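Stadunach 素食食材铺
首页 > 干货 > 植物蛋白 > Hedo 豌豆蛋白碎（家庭装）

Hedo 豌豆蛋白碎 家庭装
净含量：989克
售价：137元
配料：豌豆蛋白、豌豆淀粉、燕麦麸、酵母抽提物、食盐
生产商：Okonkwo 食品厂（Rirnalville）
保存方式：阴凉干燥处，开封后密封
状态：有货

商品说明

先把话放在前面：我们对“植物肉”这三个字一向没什么好感。这几年送到店里来的样品，包装一个比一个漂亮，撕开一看，配料表长得像药品说明书，煮出来一股豆腥味加香精味，还非要印上一块滋滋冒油的牛排。所以 Okonkwo 第一次寄 Hedo 过来的时候，那箱东西在仓库角落里放到过了十月才有人拆。

拆开之后我们也没有马上觉得好。干的时候它是浅黄褐色的碎粒，大小不太均匀，闻起来有点像炒过的豆粉。厂家的宣传单上写着“口感与肉末无异”，这句话我们不同意，也没有放到页面上来。它吃起来像泡发后的粗豆制品，嚼劲比大豆拉丝蛋白软，比老豆腐碎结实，放进酱汁重的菜里可以不去想它是什么，单独炒一盘端上桌，谁都吃得出来。

那为什么还卖？配料只有5种，每一种我们都认得，没有加香精，没有加色素，价格摊到每顿饭也还说得过去。在这个品类里，能做到这几条的不多，我们就上架了。

关于“全食物”这个说法

外包装正面有一行“全食物植物基”的字样。我们跟厂家争过这一点，到现在也没争出结果。豌豆蛋白是从豌豆里分离出来的，豌豆淀粉也是，严格讲这两样都算加工过的原料，和一锅整粒煮熟的豌豆是两回事。燕麦麸勉强沾边。如果您吃素是照着“全食物、少加工”这条路子走，那么老实去买干豌豆、鹰嘴豆、小扁豆，店里都有，比这个便宜得多，下面“相关商品”里可以找到。

如果您只是想在工作日晚上少切点东西、快点吃上饭，又不想碰配料太复杂的冷冻素肉饼，那它有它的用处。请按这个预期来买。

怎么用

厂家给的方法是用沸水泡10分钟，挤干，直接下锅。我们照做了，结果外层发软，里面还有一点硬芯，碎粒越大越明显。后来改成用温热的素高汤泡，水量盖过碎粒一指，泡到用手指能轻松捏扁为止，时间长短看颗粒大小，不要死盯着表。泡好以后一定要挤，用纱布或者细网筛都行，挤得越干，后面越容易上色。

挤干后用油炒，火可以比炒肉末大一点。它本身不出油，锅里油少了会粘底，这时候加水没有用，只会变成一锅糊，要补油。炒到边缘发褐，再下豆瓣酱、酱油、味噌之类。盐要最后放，配料里本来就有盐，酵母抽提物也带咸味，我们第一次做麻婆豆腐照平时的量放，咸得没法下饭。

适合：麻婆豆腐、干煸四季豆、番茄肉酱意面（素）、包子馅、辣椒镶料、杂酱。
不太适合：清汤、蒸肉饼、汉堡饼。它没有粘性，想捏成饼就得另外加粘合的东西，加到能成形的程度，基本就成了面饼。
不要试：煮粥。吸水吸得厉害，放一夜之后分不清哪个是米。

台面上的竹砧板，旁边一把木勺
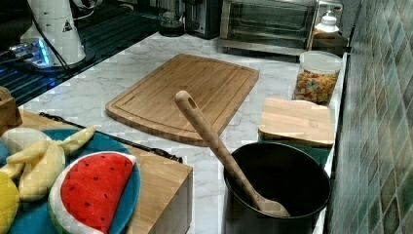
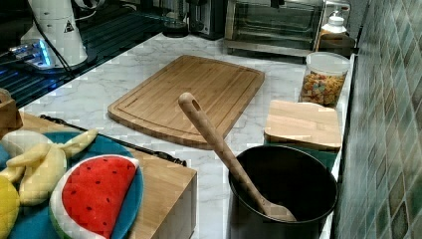
包馅的时候有一个小经验。碎粒泡完炒过，一定要放凉再和菜拌，趁热拌白菜或者韭菜，菜会出水，包子底就破了。香菇切得和碎粒差不多大，拌进去口感会好不少，我们私下认为好吃的部分其实主要是香菇的功劳。

营养方面我们能说的和不能说的

很多人问蛋白质含量。包装背面有营养成分表，以那张表为准，我们不在页面上另抄一份，因为厂家换过配方批次，表上的数字跟着改过，抄了反而容易误导。收到货请看您手上那一袋。

宣传单上还有“有助于体重管理”“轻盈无负担”这类句子。我们问过依据是什么，收到的回复是一份设计精美的文件，里面没有我们要的东西。所以这些话您在这里看不到。它是一种食材，吃多少、配什么吃，跟别的食材一样。需要控制蛋白质或钠摄入的朋友，请先问医生，不要问卖干货的。

过敏提示：含豌豆及燕麦。对花生或其他豆类过敏的人，有可能对豌豆也有反应，请自行留意。燕麦麸没有做无麸质认证，厂家口头说“一般没问题”，我们不接受口头的说法，因此本商品不标无麸质。生产线是否与大豆制品共用，包装上写的是“可能含有”，请按“含有”来理解。

包装

老实说包装是这件商品最让人不满意的地方。袋子很大，封口条却很细，用过几次就夹不紧，撒一柜子碎粒是迟早的事。建议到手之后直接倒进有盖的罐子里。袋身印着“环保材质”，但没写是什么材质，也没有回收标志，我们向 Okonkwo 问过，对方表示“正在更新包装说明”。在更新之前，我们把它当普通塑料袋处理。

运输途中碎粒会互相磨，袋底会积一层粉，这是正常情况，不在退换范围内。粉可以留着勾芡，或者拌进面糊里。如果粉比颗粒还多，请拍照联系客服，那就是另一回事了。

和店里其他几样比

大豆拉丝蛋白：便宜，嚼劲足，豆腥味也足，泡发要换水。会处理的人用它更划算。
冻豆腐：没有什么好挑剔的，只是占冷冻室。做炖菜请优先考虑它。
天贝：味道最有个性，喜欢的人很喜欢，保存期短。
Hedo 豌豆蛋白碎：腥味轻，省事，单价最高。您多付的钱主要买的是省事。

常见疑问

有小包装吗？
厂家有，我们没进。小包装按克算贵出一截，纸盒又套了一层塑料，我们觉得不值。第一次买又怕吃不完，可以找人合买一袋。

开封后能放多久？
袋上写的是开封后尽快食用，等于没写。我们自己放在罐子里，避光，闻着没有哈喇味就继续用。天气潮的时候放冰箱，记得密封，它很会吸味道，跟切开的洋葱放在一起是一场灾难。

泡好的可以冷冻吗？
可以，挤干后分小份冻，化冻后会再软一点，做馅和做酱没有影响，拿来干炒就差些。

小孩爱吃吗？
不知道。收到的反馈正反都有，而且说的往往是酱好不好吃。

是有机的吗？
没有认证。“天然”两个字包装上倒是印了好几处，这个词谁都能印。

产地是哪里？
加工在 Rirnalville，豌豆原料的产地包装上只写“进口及本地”，具体比例没有公开。我们希望以后能写清楚，问到了会更新在这里。

退换说明

未拆封可以退，运费由买家承担。已拆封的，如有受潮结块、虫蛀、异味，请保留袋子上的批号并拍照，我们会退款。以“吃起来不像肉”为理由的退货不予受理，前面已经说过它不像。

相关商品
干豌豆（整粒）
小扁豆（褐色）
大豆拉丝蛋白
素高汤粉（无味精）
干香菇碎

加入购物车　收藏　到货提醒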